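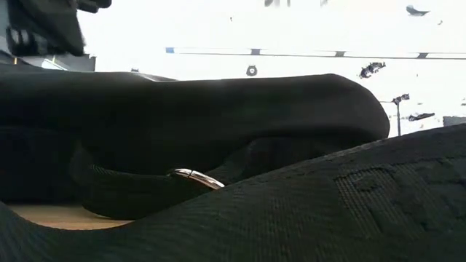

How much can you really get into one bag?

Less than you laid out on the bed, and more than your back would like.

Lanying put this to her husband as a general principle, without looking up from the sock drawer. Kuldeep, who had been asked to pack one bag for one night in Zeltthorpe, had so far packed an umbrella, a second umbrella and a tin of shortbread for a cousin who had given up sugar.

"The black one has a padded strap," he said. "The weight disappears."

"Where does it go?"

He thought about this. On their last trip it had gone into his left shoulder and stayed there until December.

The black bag was a point of pride. He had bought it in a closing-down sale, marked down from 200 pounds to 50, and had talked ever since of the 150 he had made on the deal. He admired the webbing. He admired the buckle, and would run the strap back and forth through it while other people were trying to watch television. Anqi, their daughter, had once asked whether he would like to be alone with it.

"Shoes," said Lanying.

"I'm wearing shoes."

"For the wedding."

He looked at his feet, which were in gardening clogs, and went to find the shoes.

While he was gone she took out an umbrella. She also took out the bicycle pump, the atlas and a paperback called The Road to Nyaga, which had been on every holiday since they were married and had a bus ticket marking page 20. She put in a shirt, his razor and the present. Then she felt a little mean and put the paperback back.

Kuldeep returned with one shoe and a torch.

"It's gone down," he said, peering in. "It's settled. Good cloth does that."

"It must have."

"There's room for the pump now."

She sat on the edge of the bed and watched him work it in sideways, breathing through his nose. The zip closed on the third go. He let the strap out a notch, took it in a notch, hoisted the lot on to his left shoulder and stood in front of the mirror, listing slightly.

"Weighs nothing," he said.

"And the other shoe?"

He put the bag down, rather carefully, and undid the zip.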